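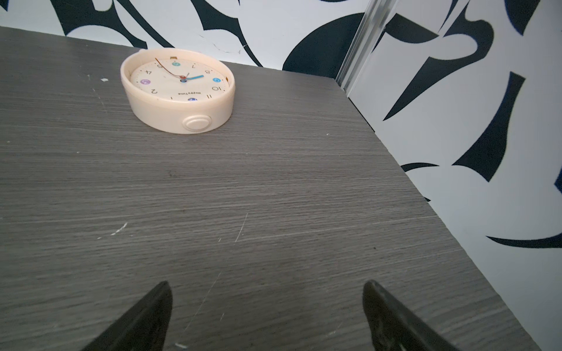
Wrist camera view, open gripper, approach to a round alarm clock lying on its back.

Clullo Handheld Teaching Grip, second revision

The Clullo grip is a one-handed device for recording manipulation tasks, either directly by hand or as the leader side of a remote-control pair. The operator holds the grip, squeezes a trigger that opens and closes two tapered fingers, and carries out the task. The recorder stores wrist video, finger opening and grip position on one clock. In remote mode the same trigger drives a matching gripper on the arm, and the operator works from the wrist view.

Fingers

The standard fingers are dark, narrow toward the tip and replaceable without tools. Maximum opening is 200 mm at the tips. At full opening both fingers stay in the lower part of the wrist image, one on each side, with a clear area of work surface between them. Operators should learn to read the gap in the image before attempting small controls. A push button set into the side wall of a clock is a good trial target: the rim is thick, the button is slightly domed, and the fingertip has to meet it from the side instead of from above.

For pressing tasks, close the fingers fully and press with both tips together. Pressing with one open finger is possible but loads the linkage unevenly, and the recorded finger opening will drift by a small amount during contact.

Camera

The wrist camera records at 60 frames per second. Focus is fixed. Exposure can be locked from the recorder menu and should be locked before the first take of a session. Glossy plastic and metal trim both produce highlights that will pull automatic exposure down as the wrist turns.

The camera is rigidly mounted and does not level itself. An object approached from its far side will appear upside down, with numerals and lettering inverted. This is normal. Do not rotate the video afterward, or it will no longer match the recorded wrist position.

Work surface and surroundings

Position tracking uses visual features around the work area. Plain white walls give poor results. Strickland supplies a printed wall covering with large curved black shapes on white, which tracks well at short range, and any bold pattern that doesn't repeat closely will do the same job. Cover two adjoining walls if possible. Tabletops with grain or surface wear need no extra markers. Highly polished tops do.

Recording by hand

Start each take with the fingers open and the target in view. Hold still until the recorder gives a single tone, then move. End the take by squeezing the trigger twice. Takes shorter than 8 seconds are kept but flagged — check the flag list before exporting, as short takes are often accidental starts.

Recording by remote control

Pair the grip and the arm from the recorder menu. Motion scale can be set to full, half or quarter. Half is recommended for buttons, switches and anything with a raised edge. The trigger has no force feedback in this revision. Contact has to be judged from the image.

Supplied with the grip: one pair of fingers, wrist camera, trigger cable, recorder, charger. The arm-side gripper is sold separately by Jevside. The internal store holds 1,146 takes at default settings.

Comments

Barrett Escobedo
Does the quarter scale setting apply to wrist rotation too, or only to position? On the first revision it was position only and it made turning knobs awkward.

Tyra Kvam (Clullo)
Position only, same as before. Rotation is always one to one. A separate rotation scale is planned for the April firmware.

Natsumi Kikuchi
We get better button presses by hand than by remote at half scale. The operators overshoot without any feel in the trigger. Locking exposure helped more than I expected, our table has a shiny edge strip.

Otis Whitlock
Old fingers from revision one fit, but the tips sit a little lower in the image. Redo the opening calibration if you mix them.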